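Home Scores Clubs Transfers Opinion Log in

1/ OK, a thread on the Kerkora business, because my replies have been full of it since Sunday, February 11, 2018 and I can't answer everyone one by one. Short version: I don't buy it.

2/ For anyone catching up. Kerkora say they parted ways with Gaëtan Moulin "by mutual agreement" and that Fabrice Delaunay, his assistant, takes over until the end of the season. Same formation, same staff, "fresh energy." That's the whole statement. I read it twice looking for the rest.

3/ Mutual agreement with a man who signed a new deal in August. I'd love to know which half of the mutual had the idea.

4/ The case against Moulin, as told by people close to the board: he lost the dressing room. Maybe he did. I keep hearing it from folks who have never been in the dressing room, and not one player has put his name to it.

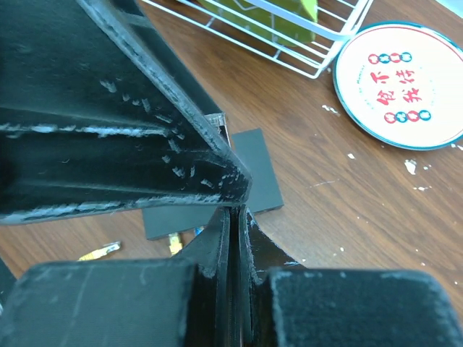 Black on black, plenty of scuffs.

5/ What the table says: 38 goals conceded. That's bad and I won't pretend otherwise. But look at who has been playing at center back. The first-choice pair started 3 league games together. Three! Then the club sold one of them to Wondance and didn't buy anyone.

6/ "But Delaunay will fix the defense." Delaunay was the one coaching the defense. It's on the club's own staff page, or it was until Monday.

7/ I've got nothing against the guy, by the way. He was a decent left back and he gives a good interview. I just don't see how the assistant in charge of the worst part of the team becomes the answer to the worst part of the team.

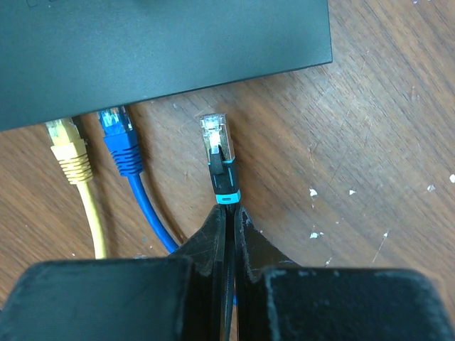
8/ And the money. We're told the sale was needed to "balance the squad." Then the same club finds enough to pay off a head coach with more than 60 weeks left on his contract. Somebody did that math and was happy with it. I'd like to see their working.

9/ Couple of you sent me the training-ground piece, the one where everybody is smiling and the sessions are "sharper." Sessions are always sharper the week after a coach gets fired. They were sharper when Moulin came in too. Go back and read it, it's nearly the same article.

10/ Things I would believe if I saw them:

- a center back signed who is over twenty and under thirty-five
- Delaunay dropping a big name who isn't tracking back
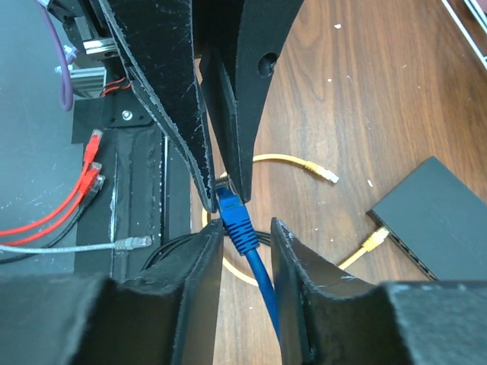 - the chairman taking a question from someone he didn't pick
- any away win

11/ On the Rautiainen rumor: no. A coach who has a settled job and a better squad isn't coming here in the summer to work with this budget. His name shows up every time a mid-table club has a vacancy, and I have a pretty good guess who keeps putting it there. Agents have phones.

12/ Someone asked if I'm just bitter because I liked Moulin. Kind of, sure. I also said back in the fall that his subs were too late and that playing a high line with that keeper was asking for trouble. You can think a coach made mistakes and still think the people above him made bigger ones.

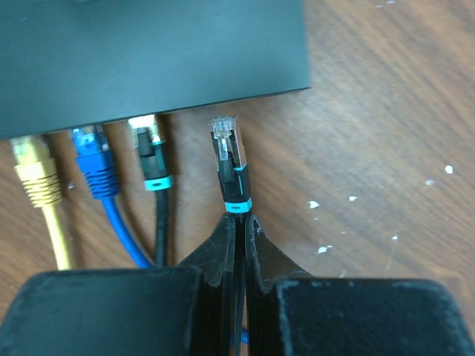
13/ Look at the next 5 fixtures before you judge the new man, though. Three of them are at home and none of the opponents are in the top half. If he takes a bunch of points from those, I promise you the club account will be calling it a revolution. Moulin got a run like that as well, and he won most of it.

14/ The one that matters is Bustudcombe away at the end of it. They press hard, they're quick down the right, and they put four past us last time with our full backs standing on the halfway line. If the shape looks any different that day, I'll come back here and say so.

15/ Yes, I've renewed my season ticket. No, I don't want to talk about it.

16/ Muting this for the evening. If you have an actual source on the payoff figure, messages are open. If your source is your cousin's barber, please post it under somebody else's thread.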